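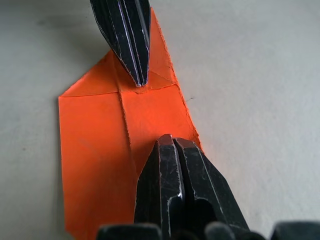 Faltzuschnitte von Urnalmont, Orange

Ich habe die Packung mit 90 Stück seit Juli in Gebrauch. Das Orange ist kräftig, auf heller Unterlage sieht man jeden Knick. Längsfalten gelingen sauber – Spitzen brauchen etwas Geduld.
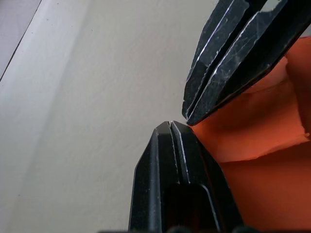
Kanten

Der Rand ist leicht faserig. Bei einfachen Formen stört mich das wenig, für kleine Figuren nehme ich weiter die von Pikow.

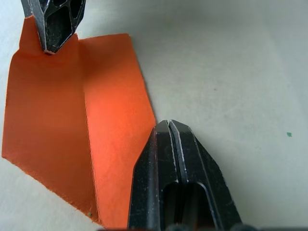 Nachschneiden geht, kostet aber Zeit. Vier von fünf Punkten.

Jannik Steinbach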